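Switching the house over to a heat pump water heater

The old gas water heater was fourteen when we bought the place, and it started leaking from the bottom in April. Not a lot, just enough to leave a rust ring on the basement floor and make me move the boxes. I had been reading up on heat pump water heaters for a while, so I had a plan before it failed for good.

I got two quotes. Eltance wanted $2391 and could come the same week. Teixeira, a smaller outfit two towns over, came in at $2285 and needed a bit longer. The difference was small, but the man from Teixeira spent more time in the basement and asked where the air would come from, so they got the job.

The air question matters more than I had thought. These units pull heat out of the room they sit in, and they need enough room to do it. Ours is a 65 gallon tank, and the basement is open from end to end, so there was no problem. If yours is in a closet you will need a louvered door or a duct, and you should ask for that in the quote.
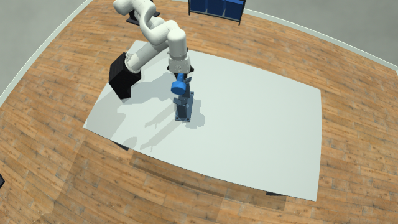

White arm, pale tabletop, plank floor.

The electrical work was the part I worried about. The old heater only needed gas and a regular outlet for the vent fan. The new one wanted its own 240 volt circuit. We have a 200 amp panel with open slots, so it came down to a new breaker and a run of cable along the joists. If your panel is full, find that out before you pick a heater. It could cost you more than the plumbing.

Install day was a Thursday. They shut off the water at 8 a.m. and had it back on by early afternoon. Draining the old tank took longer than putting in the new one. There was a good amount of sediment in it — my fault, I never flushed it. They capped the gas line, set the new tank on a pan, and ran a condensate line over to the floor drain. I had forgotten about condensate. It makes water the way a dehumidifier does, and it has to go somewhere.
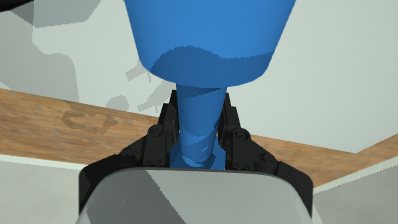 A few things after living with it. It is louder than the gas one. From the kitchen I can hear a low hum, something like an older fridge, and in the basement you would not want to take a phone call next to it. The basement is also cooler and drier, which I like now and may like less in winter. I took the dehumidifier up to the garage.

Recovery is slow in heat pump mode. Two showers and a load of laundry are fine. When we had company for a weekend I switched it to hybrid mode, where the electric elements help out, and we did not run short. I switched it back Sunday night.

I have it set to 125 degrees. There is an app, but I set the schedule on the front panel and have not opened the app again.

I still need to clean the air filter, which the manual wants done every so often, and insulate the first few feet of hot pipe. The foam sleeves are sitting on top of the dryer.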